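Re: [Illmont Crafters] Bead swap on Tuesday

Shaohua Tang wrote:
> Is there still room for one more at the swap? And do we sort
> by colour first or just bring everything?

Dear Shaohua, and hello everyone,

Of course there's room, we'd love to have you! There are 14 of us so far and the Waltham hall has plenty of chairs.
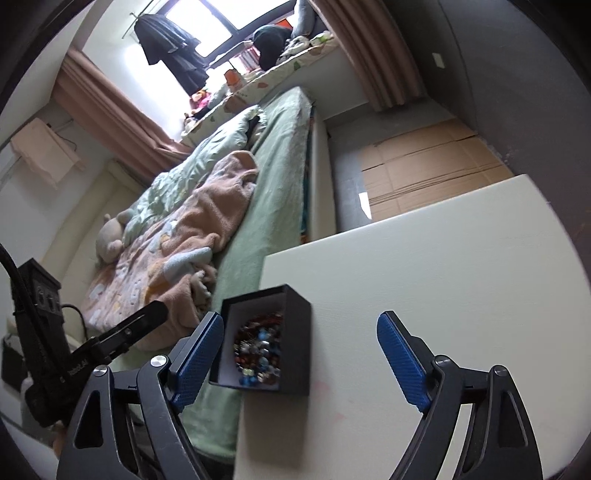
As for sorting, please don't lose an evening over it. I used to put every colour in its own jar and I never finished. A mixed heap in a small open box, red and blue and brown and clear all in together, is perfectly welcome, and half the fun is rummaging. Do bring a teaspoon if you have one.

Kettle on at seven.

Warmly,
Widad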